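Grirevberg Colour Terms

Word list and labels, release 2

Summary
Grirevberg Colour Terms is a table of English colour descriptions taken from second-hand textile listings, each mapped to a normalised colour name. It is meant for search indexing and for studies of how sellers describe cloth. The release holds 1365 rows in a single file, grirevberg.tsv, encoded as UTF-8 with Unix line endings.

Columns
term: the description as written by the seller, lower-cased, with spelling left alone
base: one of the 99 normalised names in bases.txt
modifier: pale, dark, bright, dull, or empty
fabric: the fabric word found in the same listing, or empty
source: zamo or dernier
checked: 1 if two annotators agreed, 0 if the label was settled by a third

Sources
The rows come from two export files, Zamo and Dernier. Zamo covers bedding, curtains and table linen. Dernier covers clothing and offcuts sold by length. Prices, seller names and postal areas were removed before annotation and are not held anywhere in the repository.

Duplicates within one source were merged. Duplicates across sources were kept, because the same term often carries a different base. "Peach" is labelled pink in most Zamo rows and orange in most Dernier rows.

Annotation
Annotators worked from the text of the listing only. The first 200 rows were labelled by everyone and used to settle the guidelines, which are in guidelines.txt. Those rows are included and are not marked separately.

Compound terms take the base of the last colour word, so "orange red" is red and "red orange" is orange. Fruit and plant names are treated as colour words when no plain colour word is present. "Tangerine" and "orange" share a base; "tangerine" takes the modifier bright.

Known problems
Sheen is not recorded. A black velvet and a black cotton get the same base and modifier, although sellers tend to call the first "jet" and the second "washed". Use the fabric column to separate them.

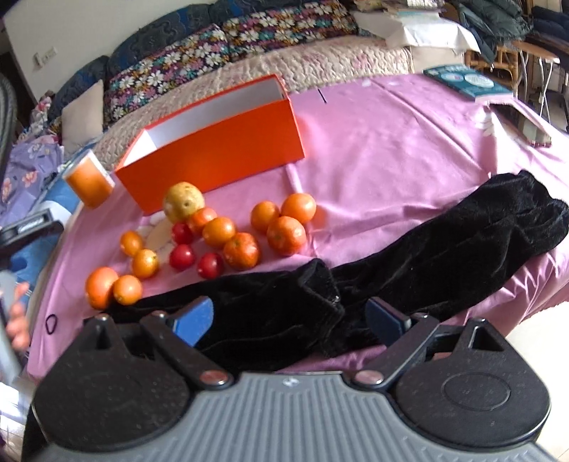
Patterned cloth is labelled by its ground colour where the listing gives one. Where it does not, the first colour named is used, and this accounts for most of the rows with checked set to 0.

"Nude", "natural" and "flesh" were dropped in release 2. Scripts written for release 1 that look these up will return an empty result without an error.

Loading
The file has a header row. Empty fields are empty strings, not NA. Some spreadsheet programs turn terms beginning with a hyphen into formulas; import the term column as text.

The Rantala tokeniser splits on hyphens by default. Set keep_hyphens to true before matching, or "off-white" will match "white".

Licence
Table and guidelines: CC BY 4.0. Scripts in tools/: MIT.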